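New thread, because I promised I'd write up the clutter work once the numbers stopped wobbling. They've stopped wobbling! Mostly. Grab a tea, it's a longish one.

So the question Fanni Szekeres and I have been chewing on since April: if you train a grasping policy in simulation, does it matter what junk you leave on the table? Not the thing you want picked up. The other stuff, the stuff the robot should ignore.

Most people (us included, until this year) scatter a few random boxes and cylinders about and call it clutter. It's quick, it renders fast, and the policy learns to steer round boxes beautifully. Then you show it a real kitchen and it goes for the fruit bowl.

Our idea was pretty daft at first. We wrote a little scene sampler called Gimness that pulls in objects with no business being together, drops them at odd angles, changes the walls and the light, and never repeats itself. Fanni called it "car boot sale mode" and that name has unfortunately stuck.

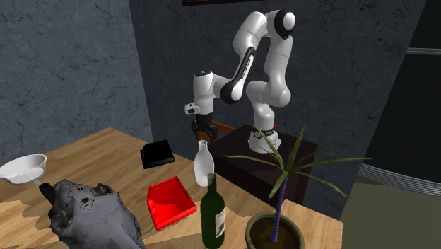
The main comparison is dead simple. Same arm, same policy network, same training time, two diets: plain shapes on one side, car boot sale on the other. We made 200 scenes for the test set and kept them well away from training, and every one has a named target plus a bunch of distractors. The nastiest ones are like the white bottle with a green wine bottle pushed right up beside it, where going for "the bottle" isn't good enough and the fingers have to come down without clouting the neighbour. The skull in the foreground is just there to be strange, bless it.

Result time. Over the full test set the car boot sale policy picked the wrong object 6 times. The plain shapes one did it 40 times. I reran the whole lot with 3 different seeds before I let myself get excited, and the order never flipped.

What surprised me more was where the mistakes went. The plain shapes policy hardly ever fails on weird objects, it fails on lookalikes. Two bottles, two bowls, two mugs. It seems to learn "tall thing, go" and stop there. I'd have bet money on the odd objects being the problem, and I'd have lost it.

Someone's going to ask about lighting, so: yes, we tested that separately. Keeping the junk but fixing the light and the walls loses you a bit, though much less than going the other way round. Hard shadows across the tabletop did trip up our early version (it kept treating dark patches as edges of things) and a longer training run sorted most of that.

Stuff that didn't work, in no particular order. Plants. Long thin leaves are miserable for the collision checker, and we had runs crawling along for a whole evening over one bit of greenery. We ended up using a much cruder collision shape for foliage and leaving the pretty version for the camera only.

Also didn't work: letting the sampler choose the target at random. It kept picking things far too big for the gripper, then marking the policy down for failing. I spent most of a morning blaming the network for that – sorry, network.

Big caveat, and I want it in the thread and not buried in a reply: all of the numbers above are sim only. Soledad Montoya is setting up the real-table version over at Flesitz now, and I have no idea yet how much of the gap survives. My guess is the lookalike result holds and the lighting one shrinks. Happy to be wrong.

Code for the sampler will go up once I've tidied the config files, which are currently a disgrace. If you've got a favourite awful object you'd like to see on the table, send it over. Fanni's already asked for a colander.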